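I'd had the Skaltard gripper kit on loan since September before I stopped being polite to it. It costs £199 a month from Foson, arm included, and setting up took me 2 evenings (the manual reckons on one - ha!). My first go was all soft, easy stuff. Then Rosalinda Villanueva, who runs the hire desk at Drestdale, told me to try it on proper tools and bottles of pop, and that's when I started to enjoy myself!
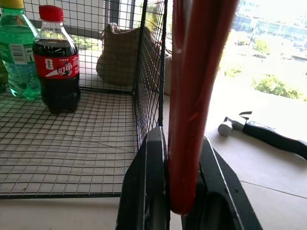

Got it: the red handle between the fingers, with the hammer and the drinks still to go.

I'd still like a quieter motor.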